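Rebuilding an Office Desktop: Project Report
Kenta Sakamoto, Partington Technical College

Our project in June was to strip an old office desktop down to the board, learn what every part does, and put it together again. I had never opened a computer before, so I was a little nervous and read the Jirkano workbook through 2 evenings in a row before I dared touch a screw!

We began with the power supply, the metal box with the big label that I had always assumed was too frightening to go near.

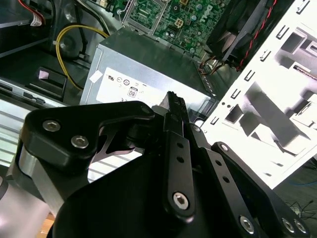 Why start with the power supply? All the other parts draw on it, and its label tells you what the rest of the build can ask for.

Next came the processor, which was my favorite part. It is such a small square thing to be doing all that work – I kept going back to look at it.
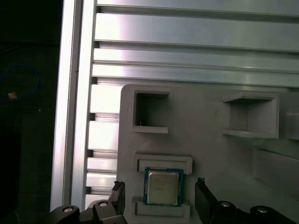 Figure 2. Processor resting on the gray fixture plate.

After that I spent a happy afternoon on the motherboard, learning where the memory goes and how the socket holds the chip. 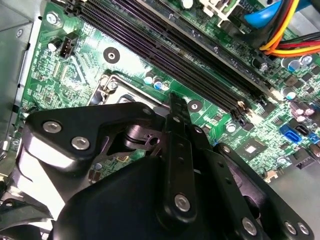
I wrote 8 pages of notes on this stage alone, and my drawing of the board took 5 tries before the labels fit. Next term I would like to repeat the build with a newer case.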